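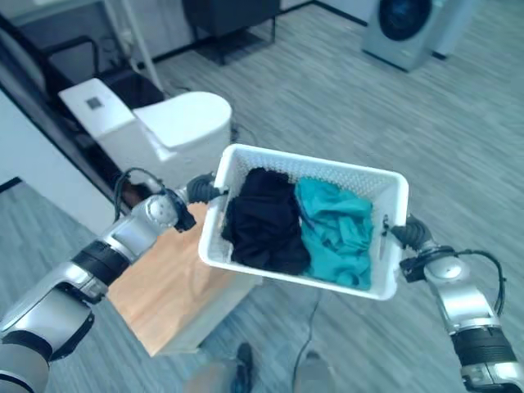 *Both arms on one basket, with the planner sharing the load between them.*

## About Stuleck

Hello, and thank you for stopping by! We are Stuleck, a small software company in Trernley, and we write the programs that help two-armed robots decide where to put their hands. We don't build the arms ourselves (plenty of people do that far better than we could), so our days go on perception, planning and the tools that let an engineer see why a robot did what it did.

We began with a single planner, called Pan, which was meant to move boxes and was very good at boxes. Then a customer asked us about washing, and we have been happily stuck on cloth ever since. A shirt has no fixed shape, and Pan had to learn to plan again each time the fabric moved – a rewrite that took us most of a winter.

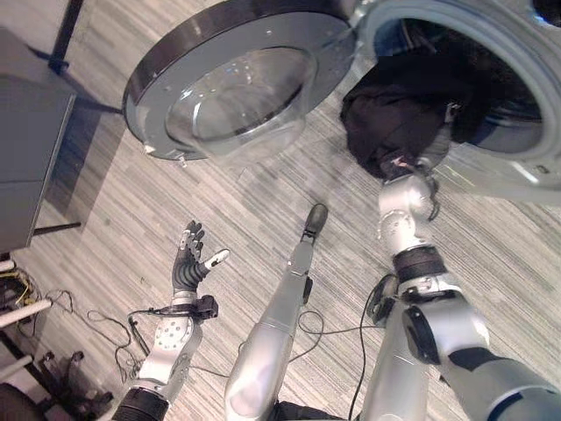 *Right hand in the black clothing at the edge of the drum.*

Our second product, Plevuvitz, is the one our customers tend to spend the most time with. It records every run and lets you scroll back through it, with the camera view beside the plan and the joint readings underneath. The laundry library now holds 1569 runs, 211 of them chosen as regression tests, and every new release of Pan has to get through those before it goes out to anybody.

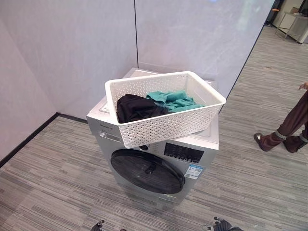 Perception is where most of our newer colleagues start, and we like them to spend their first month labelling before they write any code. It's slow work, but you do learn to look properly. A white basket on top of a silver washing machine, with its front edge hanging over and hiding part of the dial, makes a lovely first exercise in marking what is covered and what isn't.

We run 2 open afternoons a year, in March and October, and you'd be very welcome at either. Do write to us beforehand so that we can put the kettle on.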